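Finalham Football Notes: Left Side Depth After the Injury Report

The July depth chart for Finalham has been revised. The starting left tackle has been moved to the reserve list with a knee injury, and under league rules he has to miss at least the first four games. Coach Ona Baranauskienė confirmed the move after the morning practice and gave no return date.

The roster now carries eight offensive linemen. Three of them have taken snaps at left tackle in camp. Notes on each follow the pictures.
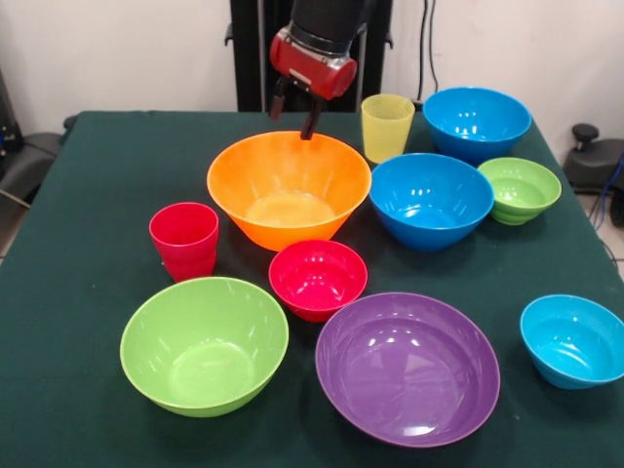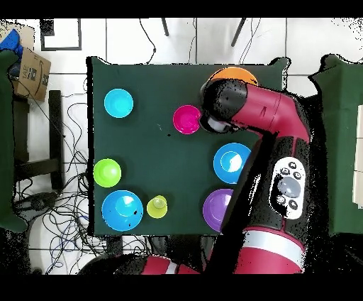
Bowls and cups on a green cloth.

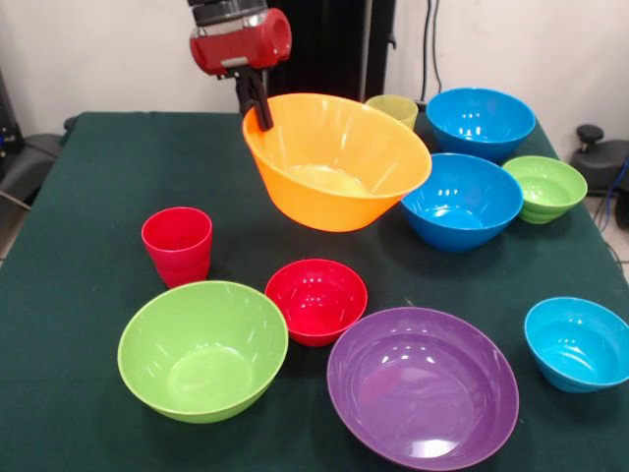
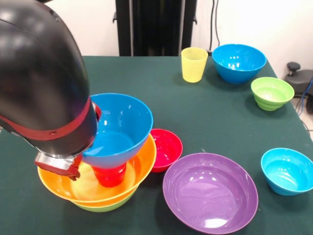
Who starts at left tackle in the opener?

Petrauskas, the second-year lineman, is listed first and will start unless the order changes in the last week of camp. He played 488 snaps last season, nearly all of them at left guard.

Petrauskas at tackle

The move from guard to tackle is a change in footwork more than in strength. At guard he had a center on one side and a tackle on the other, and most of his pass sets were short. On the edge he has to gain depth on the first two steps and keep his inside foot down. In the scrimmage against Tultden he did this well on three-step drops and less well on longer ones. He gave up one sack and two pressures, all on plays where the quarterback held the ball past his second read.

His run blocking carries over. Finalham ran outside zone to his side for most of the second quarter of that scrimmage and averaged a little under five yards. The backside cutoff block still needs work. He was late to the linebacker twice, and both plays went for no gain.

The guard spot

Moving Petrauskas leaves left guard open. Līga Org, who coaches the offensive line, has rotated two players there and has not named a starter. The first is a veteran with 42 career starts, 11 of them at left guard. He knows the protection calls and can pass off a stunt without help from the center. The second is a rookie who is quicker to the second level and has been flagged for holding in each of the last two team periods.

The staff may carry both through the opener and split the series. Org used a split like that at right guard last season, with the change made every third possession. It held up in pass protection. The run game was uneven, mainly on double teams, where the timing between guard and tackle depends on repetition.

Backup options

The third tackle on the list is a free agent signed before camp. He has played on the right side only, and his left-side reps so far have been with the second unit. He is long enough for the position and slow out of his stance. If Petrauskas is hurt or has to go back inside, the more likely plan is to flip the right tackle over and put the free agent in his usual place.

Changes to the scheme

Expect more help on the left edge in September. In the Tultden scrimmage the tight end lined up next to Petrauskas on most first downs, and the back checked to that side before releasing. Both adjustments cost something in the passing game. With the tight end chipping, the seam route comes open late, and with the back held in, the checkdown is not there against a blitz.

The quick game should pick up part of the load. Finalham threw up to 50 passes in some games last season, and that volume is hard to protect with a new left tackle. Baranauskienė has said she wants fewer attempts and more play-action from under center. The offense ran very little of that last year, and the line would need to sell the run on the first step for it to work.

Schedule

The first opponent, Skunby, plays a four-man front and rushes its best end from the offense's left on passing downs. He uses a speed rush on most snaps and counters inside when the tackle oversets. Skunby blitzes less than most teams in the division, so the left side should see a good number of one-on-one blocks.

The second game is at Tultden, which showed mostly base looks in the scrimmage and can be expected to bring more pressure. The reserved tackle can return for the fifth game at the earliest. Practices remain open to subscribers through the end of camp, with gates at 8:30 a.m.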